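Bench Bays Get a Full Makeover at the Samoso Workshop
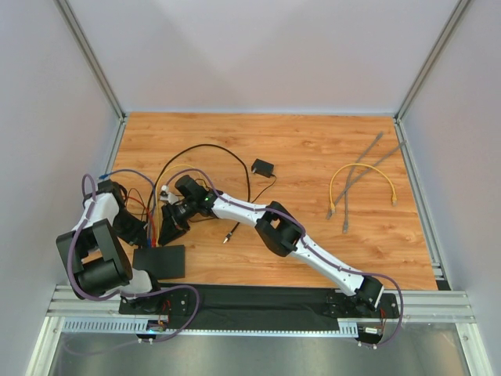 GRITEN, 07/11/2021. The long-awaited new bench bays at the Samoso workshop are in, and they look terrific. After a summer of sawdust, moved deadlines and one delivery that went to the wrong side of town, the back half of the shop has been fitted out with 14 matching bays, and the whole room feels like a different place.

Each bay is a small workspace of its own. The tabletop is a light orange-brown wood-grain panel, warm to look at and a huge step up from the scratched white boards that regulars will remember (and probably won't miss!). Pale gray walls close it in on the left, on the right and at the back, and aluminum posts stand in the two back corners. It's a simple recipe, but the gray and the wood tone go together beautifully, and small parts are so much easier to spot against a plain background.

The biggest hit so far is the front edge. An aluminum rail with grooved channels runs right across the table, so base plates, clamps and fixtures can be bolted down wherever they're needed and slid along when plans change. On the old benches that meant drilling a fresh hole every time, and by the end some of the tops had more hole than board. Just below the rail is a light gray tray for cables, vented with a row of rectangular slots. Anyone who spent last winter stepping over extension cords will know why people were grinning about a tray.

Lower down there's a brushed metal panel with aluminum profiles on both sides. It wipes clean in seconds, and a dropped screw lands on it with a good loud ping.

The bays were put together from a design called Drurari, drawn up over several evenings at the shop's kitchen table and then handed to Goossens, the local metal shop, for cutting and assembly. Goossens delivered the first bay in June as a trial. Members used it hard for a few weeks, asked for changes to the cable tray and the height of the table, and got both. The final version stands 93 centimeters high at the tabletop, which suits people who like to work on their feet. Tall stools are on order for everybody else.

Paying for it all was a group effort too. The spring parts sale brought in $3047, far more than anyone had hoped for, and the rest came out of the savings set aside for new flooring. The flooring will have to wait until next year. Judging by the cheerful noise in the room on opening day, that's a trade the members are happy with.

Moving in took most of the weekend. Tools were sorted, bins were relabeled and a good many mystery cables were finally thrown out. Lots of projects are already set up again, with wiring and hardware in place and works in progress left out on the tables. That's allowed in the new layout: a bay can be booked for up to two weeks at a stretch, and whatever is mounted on the rail can stay there between visits. Under the old system everything had to be packed away at closing time, a real headache for anyone with a setup that takes an hour to line up.

Bookings go through the sheet by the front door for now, with an online calendar to follow. There were 46 requests in the first week alone, so it pays to put a name down early. Evening slots are going fastest, while weekday mornings are still wide open. Please leave the tabletop clear of glue and paint. There's a separate table near the sink for messy jobs, and it's a nice sunny spot as well.

The old benches haven't gone to waste. The sturdiest two are now in the bike corner, and the rest are free to anyone who can haul them away. They're stacked by the loading door, and a pickup truck will take two at a time.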